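Why I'm keeping my old laptop

March 31, 2021

I have been meaning to write this one for a while, and I kept putting it off because every time I sat down to do it my laptop wanted an update (I wish I were kidding). It's a nine-year-old machine, a Fernport, bought in August with money I had set aside for a trip, and I love it the way some people love an old truck. The hinge squeaks. The letter E is worn clean off. It still does everything I ask of it, and I think more of us should hang on to the computers we have.

Now, I like new gadgets as much as the next person! I spent a whole evening reading up on the new Palport, and I had it in my cart twice. It's thinner, it's quieter, and the screen is lovely. But then I looked at what I do all day, which is write, answer mail, pay bills and look at pictures of my sister's dogs, and I couldn't find one thing on that list the Palport would do better enough to matter.

What I did instead was spend $60 on more memory and another $100 on a solid state drive. It took me most of a Saturday's worth of patience, plus a very small screwdriver I had to borrow from next door, and when I switched it back on it started up in 28 seconds. I sat there grinning like a kid.
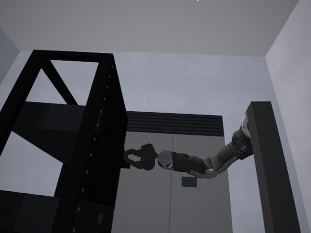
Hứa wrote in after my last post to say that all this is fine until the security updates stop, and that a computer which can't be patched has no business being on the internet, however fond of it you are. I take the point, I really do. My answer is that the updates usually stop long before the hardware gives out, and I would like the companies to be the ones who have to explain that. If a machine can still run, somebody ought to be keeping it safe to use, even if they charge us a little for it. I'd pay. Until then I back up every night and I'm learning my way around Linux, slowly, with a lot of muttering.

The repair shop over in Clusley still carries batteries for mine, and I've ordered a spare.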